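4.2 Counting the crowd in Poltow

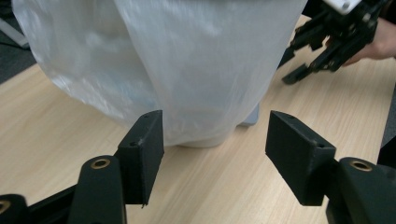

Figure 3. Tabletop with a translucent white plastic bag and black grippers.

Most published accounts of the February protests in Poltow rest on a single turnout figure, and we see little reason to trust it. The interior ministry gave 2,000 for the march on the Hergate bridge. Opposition pages repeated the same number within hours, which is unusual, and later writers have treated the agreement as proof. Two sources that copy each other are one source. The ministry never said where its observers stood, at what time they counted, or whether people who joined after the first speeches were included.

We worked instead from the sign-in sheets kept by the neighborhood groups that organized the march. These give 1,353 names once duplicates are removed. The sheets have problems of their own. Some marchers would have had good reason to leave no name, and some names may belong to people who signed and went home. Yau (Tsz-kin Yau, unpublished field notes) argues that the two errors cancel out. We find no support for this in the notes themselves, which record impressions of mood and noise but no attempt to compare the sheets with people on the street. We therefore use the sheets as a record of declared support and make no claim from them about bodies present.

The arrest data are firmer, though not by much. Court lists from the Budgate district show 41 people charged with public order offenses in the week after the march. Earlier work has taken this as a sign of restraint by the police. That reading assumes that everyone detained was charged, and our interviews suggest otherwise. Of the people we spoke with who said they had been held overnight, 8 do not appear on any court list we could obtain. They may have been released without charge, or misremembered the date, or been entered under another spelling. We could not settle the matter, and a larger sample drawn in the same way would not settle it either.

A further difficulty is the claim, made first by Demchenko and often cited since, that unrest spread outward from the university quarter. The evidence offered is the order in which incidents were reported in the press. Reporters were based in the university quarter. They wrote first about what they could walk to — a point the original study mentions in a footnote and then sets aside. When we sort the same incidents by the time given in ambulance logs, the pattern weakens a good deal, and two of the outer districts move ahead of the center. The logs cover only incidents with injuries, so we do not offer them as a rival map. They do show that the spread model depends heavily on which clock is used.

For the regression in Section 5 we drop the ministry figure altogether and report results with and without the Budgate court lists.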